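Tennant Cottage - the kitchen corner

I've had so many messages about the Tennant Cottage kitchen that it seemed daft not to give it a page of its own. We took the place on in November with a kitchen that had one socket, a sink and a strip of worktop you could hardly butter toast on. I wanted somewhere to put a tray down! So out it all came, and in went a proper long run of counter with everything for breakfast and snacks within arm's reach.

The marble was the big spend. I'd looked at a lovely pale slab at Drunon and talked myself out of it twice, then went back and bought it anyway (no regrets, though I do fuss about lemon juice). The planks behind were the cheap bit - £44 for the lot from the Stiladberg reclamation yard, and I spent a whole weekend brushing them down in the garden. I love how grey they've gone against the white.

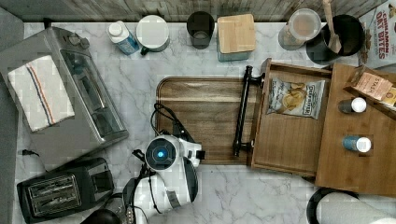 The breakfast end: toaster oven and toaster on the left, tray in the middle, crisps and tea things over on the right.

The wooden tray with the black handle gets used for everything, from carrying toast through to the sofa to holding all the bits I can't be bothered to put away. I oil it when I remember. The striped towel lives on top of the oven more often than on its hook, and I do whip it off before I switch anything on.

Things I'd keep exactly the same: the row along the back. Mugs, the canister with the bamboo lid, the black crock for spoons - all of it easy to grab when you're half asleep. Cereal stays out too, otherwise I forget we have any and buy another box.

Things I'm still fiddling with: the wooden organiser. It was meant for tea and spices, and then a bag of Deep River crisps moved in. I've got my eye on a narrow shelf from Ondeck, 9 cm deep, which would get the little shakers up off the counter and give the Stash tea a bit more room.

Next page is the pantry cupboard, once I've finished painting the door. I'm on the second coat and it needs a third.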